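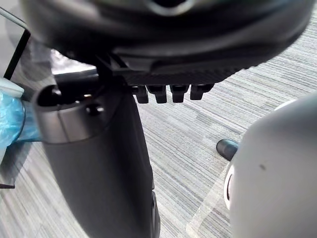
Le droit de ne rien raconter

Ma fille a sept ans et, depuis la rentrée, elle répond « rien » quand je lui demande ce qu'elle a fait à l'école. Au début j'ai pris cela pour une petite méchanceté. Je suis arrivée en France à vingt-neuf ans, j'ai appris la langue tard et avec beaucoup de cahiers, et j'avais l'idée que dans ce pays les familles se parlent longuement à table. Chez nous, à table, il y avait donc un « rien », et puis le bruit des fourchettes.

J'ai commencé à poser la question aux autres parents, d'abord devant le portail, ensuite de manière plus sérieuse, pour cet article. Presque tous connaissent le « rien ». Il vient entre cinq et huit ans, il s'installe, et il blesse un peu.

Kristýna Michalík a trois enfants et elle tient depuis longtemps un groupe de parole pour parents, à Nestivport. Elle m'a reçue dans sa cuisine à quatre heures de l'après-midi, juste avant le retour des petits. « Regardez comment nous posons la question, m'a-t-elle dit. L'enfant n'a pas encore enlevé son manteau. Il a obéi, écouté, attendu son tour toute la journée. Et nous lui demandons un rapport. » Quand les enfants sont rentrés, elle leur a dit bonjour, elle a coupé des pommes, et elle n'a rien demandé. Le plus jeune a parlé tout seul, vingt minutes plus tard, sous la table, d'un camarade qui avait perdu une dent dans le sable.

J'ai voulu faire la même chose. Le premier jour, j'ai tenu jusqu'à l'escalier.

Il faut dire que le silence d'un enfant fait peur. On pense tout de suite à ce qu'il peut cacher : une moquerie, une punition, un adulte qui crie. Ibsa Lencho a été longtemps instituteur avant de former des animateurs à Harnitz, et il ne se moque pas de cette peur. Il distingue l'enfant qui garde quelque chose pour lui, et qui mange, joue et dort comme d'habitude, de l'enfant qui se ferme. Le second change : il ne veut plus aller chez son amie, il a mal au ventre le matin, il se fâche pour une chaussette. « Dans ce cas on va voir la maîtresse, on prend rendez-vous, on n'attend pas les vacances. Mais le premier, laissez-le tranquille. Il est en train de se faire une vie. »

Cette expression m'est restée. Une vie à sept ans, c'est par exemple une cachette derrière le préau, ou un surnom que les parents ne connaissent pas. J'avais moi aussi une cachette, et ma mère, si elle en a su quelque chose, a eu la politesse de se taire.

Tout le monde n'est pas d'accord sur la méthode. Dušan Paulík, père de jumeaux, trouve qu'on exagère avec la discrétion. Chez lui, le soir, chacun raconte un moment de sa journée, les parents aussi, et celui qui n'a pas envie passe son tour. Il insiste sur ce dernier point. Un de ses fils a passé son tour pendant presque tout le mois de janvier, puis il a recommencé à parler sans explication. « Je racontais mes histoires de bureau, il écoutait. Je crois même que cela l'intéressait plus que moi. »

J'aime bien cette idée que le parent donne d'abord. Nous demandons à nos enfants leurs disputes et leurs chagrins, et quand ils nous demandent les nôtres, nous répondons « ça va, je suis fatiguée ». C'est aussi une manière de dire « rien ».

Reste la question du lieu. Ivone Lins, qui est grand-mère et qui garde ses petits-enfants après la classe, m'assure que les confidences se font de dos : en voiture, en épluchant les légumes, dans le noir avant de dormir. Face à face, l'enfant se sent interrogé. Elle m'a aussi conseillé de ne pas montrer trop de joie quand la parole arrive. Si la mère pose son couteau et s'assoit avec de grands yeux, c'est fini.

J'ai fait quelques essais. Les questions très petites fonctionnent mieux que les grandes : qui était assis à côté de toi à la cantine, est-ce que la porte de la cour grince encore. Parfois rien ne vient, et nous parlons du chat. Ma fille m'a expliqué un soir, dans la salle de bains — elle se brossait les dents et je comprenais un mot sur deux —, que son amie avait inventé un pays et qu'il fallait un mot de passe pour y entrer. J'ai demandé le mot de passe. Elle a craché le dentifrice et elle a dit que c'était secret.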